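Give me messy examples any day! We spent the whole of May collecting grocery-handling episodes at Brekolura, and the ones I'd fight to keep are the clumsy ones, where someone fumbles a grip, backs off and has another go.

Firouzeh Mousavi wanted 200 clean runs. I argued for 40 odd ones on top (different sleeves, different hands, packets left at silly angles) and she came round after one long Thursday. A learner fed only tidy behaviour has no idea what to do when a pouch slips, and pouches love to slip.

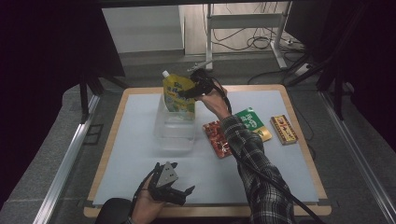

So label the fumbles, keep them, and let newcomers record from their first morning. Their habits are a gift to the dataset, and I can't wait to see what the next 30 bring.

Recent
Hamidreza Hashemi: Grippers in the kitchen
Notes from Ultska
Why we re-label on paper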